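Gasside Household Textile Survey: Data Card

Summary

This release holds the answers to a mail and online survey of households in the Gasside district. It covers how long people keep everyday clothing, how they wash it, and what they do with it at the end of its use. The survey was run by the Valten Institute for Household Studies.

Contents

responses.csv -- one row per household
items.csv -- one row per garment reported
codebook.txt -- question wording and answer codes

Collection

Forms went to 1,000 addresses drawn from the district register. The Institute received 889 usable returns, of which 432 came in through the online form. Collection closed in January. Late forms were stored but not coded.

Known limits

Garment age is self-reported, and older items tend to be given in round numbers of years. Households in shared housing often returned a single form for several people. Washing temperature was left blank more often than any other field -- users should not treat a blank as a cold wash.

Terms of use

The files may be used for research and teaching. Please cite the Institute and the release name. Attempts to identify households are not permitted.

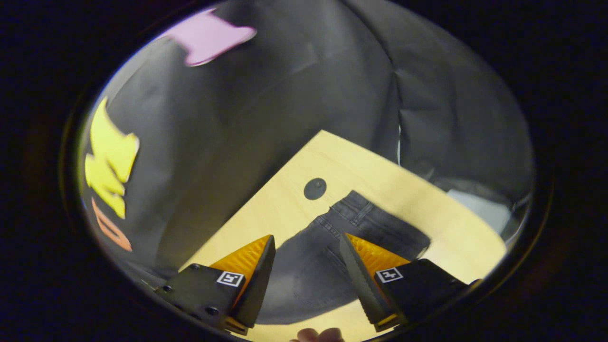 Soltani
Valten Institute for Household Studies

Denim is coded separately from other trousers in items.csv, under code 14. Jeans cut down into shorts keep the same code. The earlier Asten pilot used one code for all trousers, and the two sets should not be merged on this field.

Corrections may be sent to the data desk with the row number and the field name.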